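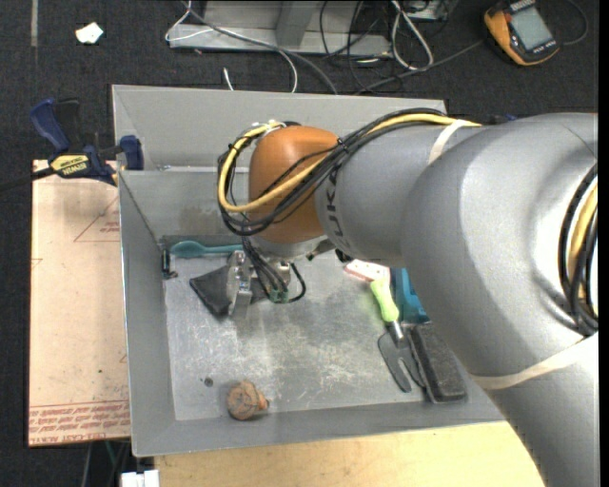
One family in the Bukhari building told us that a drawer is only tidy until the first person is hungry, and that we should test our boxes with hungry people. We wrote this on the first page of our notebook and tried to follow it through the whole project.

Our project is called Zesby. The question was simple: how do people sort small household things when they get a container without any dividers? We collected 115 objects from student kitchens in Praston, mostly utensils, clips, cloths and small pouches. Each participant received a part of them and had to put them away in a way that another person could understand.

Method

We had 50 participants. Everyone did the task 2 times, first with a deep bin and then with a shallow tray from the Vukar store. We noted where each object was placed, which gave us 1,777 placements after we removed the unclear ones. The second person then had to find a spoon, a clip and a cloth.

Results

Long objects went along a wall of the container very often. A teal spoon-like utensil at the rear of a gray metal bin, as it lies at the start of this report, is a typical place. Soft things such as a pouch or a folded cloth were more difficult. Some participants used them as a bottom layer, others put them on top — and this made the search slow, as small clips disappeared under them.

The shallow tray was better for finding but people liked it less. They said it looked full too early.

Problems

We did not decide before the test if a cloth must be folded, so the first results in December are hard to compare with the later ones. Also the deep bin has sloping walls, and the clips slid down to the floor of it. For the next round we want to use a bin with straight walls and ask the participants to fold every cloth in the same way.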